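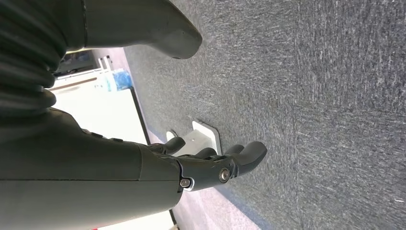

Thursday, second evening with the hand

I promised to write more often about the teleoperation, so I try. This week the task is very simple on paper: reach down, take the white block from the carpet, put it in a box. I wear the glove, the robot copies me, and the computer records everything. We need 200 good recordings before we can train. Now we have 33.

The most difficult thing for me is the height. When my own hand comes near the floor, I feel where the floor is. With the glove I feel nothing, so I stop too high with open fingers and wait, and this waiting goes into the recording also. Aarne Niskanen, who taught me the controls, says that the robot will learn my waiting as part of the task. He deleted 11 of my tries for this reason – I was a little sad, but he is right.

What helps me is to move slowly all the time and not to stop. I also keep my thumb relaxed until the last moment. If I think about the thumb too early, all the fingers begin to close.

The carpet makes it harder too. It is gray with lighter streaks, and when I look at it for a long time I lose the feeling of distance. Maybe I will ask for a plain mat.

Tomorrow I continue from number 34. My shoulder hurts, so first I will go to sauna.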